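Where Do the Cubes Live? Sorting Out the Small Parts at Malabanan

Design and Everyday Objects, second-year project report
Project partner: Siham Bensaid
Supervisor: Jong-dae Shim

How I ended up with this topic

My first idea was a folding bike rack, and I got as far as two sketches before I realised three other people in my group were doing a folding bike rack. Siham and I were complaining about this at the big table in Malabanan (the shared workroom on the ground floor of the Millbridge building, for anyone marking this who hasn't been down there) and I was pushing a little coloured cube around with my pen the whole time. There's always a cube. You sit down, you move a cube. You pull out a drawer looking for scissors and there's a cube in with the scissors. Siham said, well, do that then, and I laughed, and by the end of the afternoon we had a proposal.

The question we handed in was: what would make people put small parts back where they came from? Jong-dae crossed out "people" and wrote "you two, for a start", which was fair.

What's in the room

The cubes are small plastic-looking things in plain solid colours. They get used for all sorts: colour and layout exercises in first year, counters, markers on plans, something to fiddle with when a crit is going badly. They came in at different times, and before this the official home for them was a grey tub on the bottom shelf with no lid and a crack down one side. The unofficial home was everywhere.

We counted them, because it seemed silly to write about storage without knowing how much stuff there was to store. It took most of a morning. First go, we got 1,183. That was the grey tub, the shelves, the window ledge and the drawers. Then Siham moved the plan chest and found another little colony behind it, and I found a shoebox full on top of the lockers, and the final total went up to 1,266. I'm fairly confident in that second number because we each did it separately and only argued about one cube, which had been glued to a bit of card and which I say still counts.

Over 800 of those were in the grey tub, so you could say the system was mostly working. But they were in there with all the colours mixed up, and if you wanted ten red ones you had to tip the tub out. Tipping the tub out is how they get all over the floor. So the tub was doing its job and causing the mess at the same time!

Looking at what people do

For a fortnight in September we kept a notebook on the shelf and wrote down what happened when somebody got cubes out. We didn't tell anyone off and we didn't tidy up after them, which was harder for Siham than for me. The notes are pretty scrappy but a few things came up again and again.

People put the tub away. Nearly everyone did, if they'd had it out. What they didn't do was go back for the strays, the last three or four that had wandered off across the table while they were working. Someone would scoop up a big handful, drop it in, shove the tub on the shelf and go to lunch, and there'd be a green one sitting over by the pencils.

The other thing was distance. The shelf is a good few steps from the table. Nobody's going to walk over there for one cube. I certainly don't. I caught myself putting one in my coat pocket "for later" and found it on the tram.

And people line them up. I hadn't expected this at all. If there are only a few cubes left they very often get pushed into a little row, touching, as if that's the same as putting them away. Siham has a theory that a row feels finished. I think it's just satisfying. Either way it's a sort of half-tidy, and it turned out to be useful later on when we were deciding where the bin should go.

Choosing a container

We tried four kinds of container and I'll be quick about the first three.

The jars looked lovely. You could see the colours, everybody said nice things about them, and they were a pain. Your hand goes in and doesn't come out again if it's holding anything. We gave up after a few days.

The Rundden trays were flat and shallow with dividers, borrowed from the sewing cupboard. Great for sorting, hopeless for carrying. I tripped on the leg of a stool with one and that was the end of the sorting.

The cardboard boxes I made myself, and I was quite proud of them, and they went soggy at the corners when someone stood a paint-water cup in one. I've included my nets and measurements in the appendix anyway because they took me ages.

The fourth was the blue parts bins, the stackable kind with the front dipped down lower than the back. We bought a short stack second-hand from Grodcombe, who were clearing out a stockroom. I'd always thought of these as a garage thing, and I'd have walked straight past them in a shop. But the low front is such a good idea. You can slide things in off the table with the side of your hand. You can see in without picking it up. And when they're stacked you can still get your fingers in the bottom one.

I also like that they're so blue. It sounds like a daft thing to put in a report, but the tables in there are all quiet colours and the bin really shows up. It's hard to forget it's there.

Where the bin goes

This was the part that changed my mind the most. Our plan had been a neat stack of bins on the shelf, one colour of cube in each, labels on the front, everything gorgeous. We set it up and took a photo for our mid-term slides and for about a week it was gorgeous.

Then it slid straight back. The bins on the shelf stayed tidy and the table filled up with strays, exactly as before, and because each colour now had its own bin it was more work to put a mixed handful back. We'd made it prettier and slower. When we told Jong-dae he asked why the bins were on the shelf, and I said because that's where things go, and he just waited until I heard myself.

So we took one bin off the stack and left it on the table. No colours, no sorting, any cube goes in. At the end of the day whoever's last out can sort it onto the shelf if they feel like it, or leave it for the next morning. We called it the catch bin in our notes and other people have started calling it that too, which I'm ridiculously pleased about.

We moved it about quite a bit to see what difference it made. In the middle of the table it got in the way of big drawings, and people shifted it to the edge, and then to a chair, and once out to the corridor. At the very end it was too far for anyone sitting at the other end. What seems to work is close to where you're working but not in front of you, a forearm's length or so. We tried it with a short row of cubes below it and with single ones left further off, and it's the single ones that get missed.
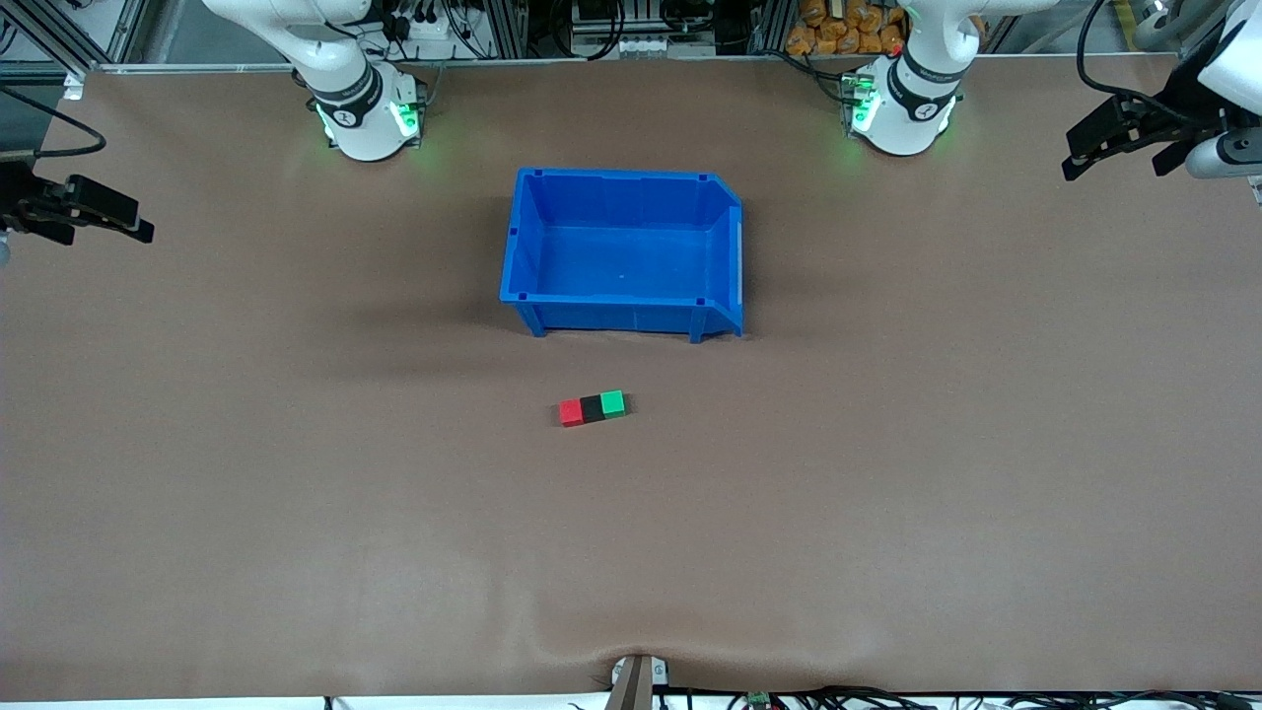
Red, black and green in a row, with the blue bin.

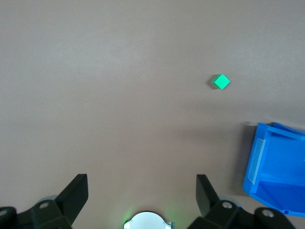
Did it help?

Yes, a bit, and more than I'd feared after the shelf business. At the end of the first week with the catch bin we did a proper count of what was in bins, table and shelf together, and got 904. Not brilliant out of the full number, I know! But a lot of the missing ones were in use on somebody's site model, and the floor was the clearest I've seen it. We should have counted what was on the floor before we started and we didn't, so I can't give you a before and after for that. Siham wanted me to say that it was her idea to count it and that I said we'd remember. She's right.

The thing I can say with a straight face is that the notebook got boring. In the first fortnight there was an entry for strays on every page. In the last few pages it's mostly people drawing in the margins.

What I'd do differently

I'd start with one bin on a table and not with a big lovely system. We spent more than half our time on jars, trays and labels, and the bit that worked took ten minutes to set up.

I'd also ask the first years earlier. They use the cubes more than anyone and we only talked to them near the end, when one of them pointed out that black cubes are really hard to spot under the table in the afternoon and could we please get a torch. We've put a torch on the shelf. It's already gone missing, so there may be a follow-up project in it for somebody.

Still to do before we hand the room back: sort the last of the shoebox, print a label for the catch bin that isn't my handwriting, and return the trays to the sewing cupboard. The appendix has the count sheets, the notebook pages (scanned, sorry about the tea) and the nets for the cardboard boxes.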